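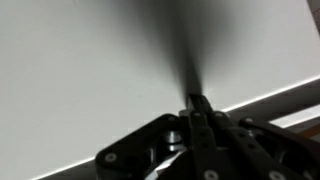 Have you ever opened a drawer and had it slide out as smooth as butter? And then opened a different one that squeaked and got stuck and made you pull with both hands? I have, and it made me wonder what was going on in there. So let's talk about drawers!

A drawer is a box with no lid. It lives inside a bigger box called a cabinet, or a desk, or a dresser. The clever part is how the small box moves in and out of the big one without falling on your toes.

Old wooden drawers just rub along on strips of wood called runners. Wood rubbing on wood makes something called friction, and friction slows things down. My grandmother used to rub a candle stub on the runners of her dresser (it smelled a little like birthdays), and the wax made them slippery again. It works! I tried it on my own desk last March.

Lots of metal drawers do it another way. They have tiny wheels or little steel balls tucked along the sides, and those roll in a track. Rolling takes much less push than rubbing. Try it with a book on the floor: shove it along flat, then put a few round pencils under it and shove again. Big difference, right?

Now for handles. Some stick out, like the small silver pull on a white desk drawer. Others are a long dip along the top edge of the front, so you tuck your fingers in and tug. I like the dip kind because I'm always catching my sleeves on the other kind.

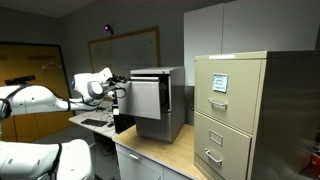 Why does a drawer get wobbly when you pull it way out?

When the drawer is shut, the cabinet holds it up from front to back. The farther you pull, the less of it is still inside being held, so the front end starts to droop and tip.

You can feel this with a ruler on a table. Slide it over the edge a bit at a time and see how far it gets before it drops. Most drawers have a little bump called a stop, which catches them before they come all the way out.

Big filing cabinets have one more trick. They're tall, and paper is heavy (go ahead, pick up a whole box of it). If you opened every drawer at once, all that weight would hang out in front and the whole cabinet could fall over. Yikes! Many of them have a lock inside that lets only one drawer open at a time. You should never test this by yourself, and never climb on drawers, even if they look just like stairs.

My friend Clémence keeps her heaviest stuff in the bottom drawer and the light stuff up top. That makes the cabinet steadier. I copied her, except my bottom drawer is mostly rocks I found at the lake, and I have to use both hands again.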